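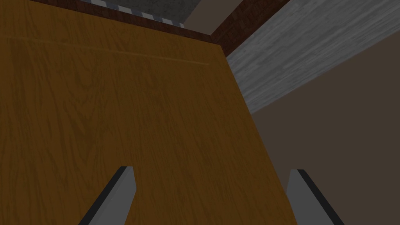
Emiko Hosoda's view, left on the run sheet before I got in, is that we should stop blaming the grasp planner: the planner goes where the target tells it, and the target is wrong before the arm has moved. She wants the Clestska batch pulled until the target is explained. I agree with the first part. The batch is paused, not pulled.

Clestska batch, second night, June

900 episodes in simulation, kitchen set, default lighting. 78 ended in a protective stop. In 22 of those the arm never recorded a contact before stopping, so the stop came from the joint torque estimate alone. The remainder logged finger contact against a flat surface and then kept commanding forward motion until the limit tripped. Step limit was 4000 and none of the stopped runs got near it.

What worries me is the forward command after contact. In simulation it costs a reset. The Tidside cell runs the same controller build, and there it would cost a finger or a door. Sachiko Sekiguchi has been told and has locked the build out of Tidside until this entry is closed.

What I checked

Joint limits: normal, same file as last month.
Gripper state: reported open throughout the approach. No close command issued in any stopped run I opened.
Collision meshes: reloaded from the Hernell export. No change in behaviour.
Controller gains: compared line by line with the previous build. Identical.

So the arm is doing what it is told, badly informed. I replayed a handful of the stops with the target drawn in the viewer. It sits on the big wooden panel, up near the faint line that crosses the upper part, and stays there while the arm closes in. The fingers are wide apart with wood behind the gap. A graspable edge is what the target is supposed to be, and a line in the surface is a poor substitute.

Shinji Okabe suggested the wood grain itself might be setting off the edge detector. Swapped the texture for flat grey on one of the repeatable seeds: target still lands in the same place. Grain is not the main cause, although one seed is no proof. I have not tried removing the line because it may be in the mesh or in the texture, and I can't tell which from the viewer.

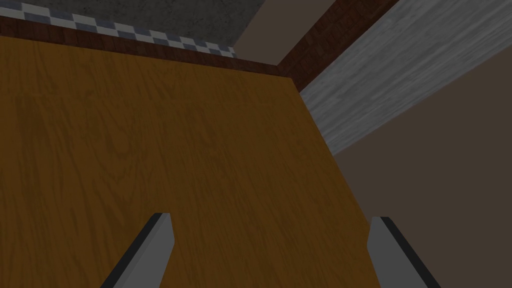
Second fault, found on the way

The contact flag is read once per planning cycle and cleared at the start of the next. If contact comes late in the cycle, the flag is gone before the planner looks at it – hence the continued push. This one is ours. Shinada branch is clean, wait, wrong name: Shimada branch. It was written before the flag was moved.

Fix is to latch the flag until the planner acknowledges it. Patched locally, not merged. Three bad seeds replayed with the patch: all three halt on contact and back off. The target is still wrong in all three.

To do

Merge the latch after Sachiko has reviewed it.
Ask Hernell whether the line on the panel is geometry.
Rerun the stopped seeds with the latch in and the target logged at every step.
Tidside stays locked until both faults are closed.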